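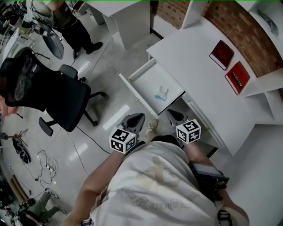
Roman Pawlak
Moderator, Workplace Research board

Thread: Splitting "flexibility" into separate survey items

I'm revising the hybrid work questionnaire we run at Cakard and would like comments before it goes out in April. The current version has one item: "I am satisfied with the flexibility of my job," on a scale of 1 to 5. Last round we had 142 complete responses and the item told us very little. The mean sat near the top of the scale in every department, while the open comments were full of complaints about fixed meeting hours.

My proposal is to replace it with three items: control over location, control over start and end times, and control over the order of tasks. Same response scale, same position in the form.

The cost is the trend line. The old item would end, and none of the new ones can be compared with it.

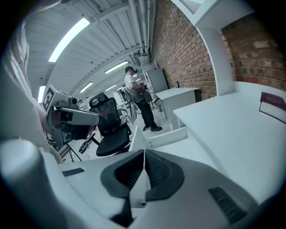 I could keep the old item for one more round as a bridge, but the form is already long, and completion drops off on the last page.

guoqing_zheng wrote:
Keep the bridge. One overlapping round lets you regress the old item on the new ones and see which of them people were answering. My guess is location. When we did this at the Kadomstead office, schedule control had almost no relation to the general item.

Also check whether "control over the order of tasks" belongs under flexibility at all. Most of the literature would file it under job autonomy. If managers see it in a flexibility chart they will read it as a scheduling issue.

hrdata_ren wrote:
Disagree on the bridge. With 142 responses and departments of very different sizes, a regression with three correlated predictors will give you wide intervals and a lot of arguing. Drop the old item, state the break in the report, and start a new series.

I would move to a 7-point scale at the same time. If the old item was piling up at the top, five options are part of the problem.

guoqing_zheng wrote:
Two changes at once means you can't tell which one moved the distribution. And a ceiling effect doesn't go away with more points — people who picked 5 will pick 7.

hrdata_ren wrote:
Some will pick 6. The series is being broken anyway, so there is nothing left to protect.

Roman Pawlak wrote:
The scale stays at 5. The other blocks use it and I don't want mixed scales on one page.

Guoqing, point taken on task order. I'll move it to the autonomy block and report it there. That leaves two flexibility items, so there is room for the old one as a bridge, placed after the new ones.

offsite_b wrote:
Before, please. If it comes after, respondents will average their two previous answers and your regression will look better than it should.

Roman Pawlak wrote:
Fair. Before, then, and on its own page. The Rirnonville site gets the pilot version on Thursday. I'll post the item wording once they have been through it.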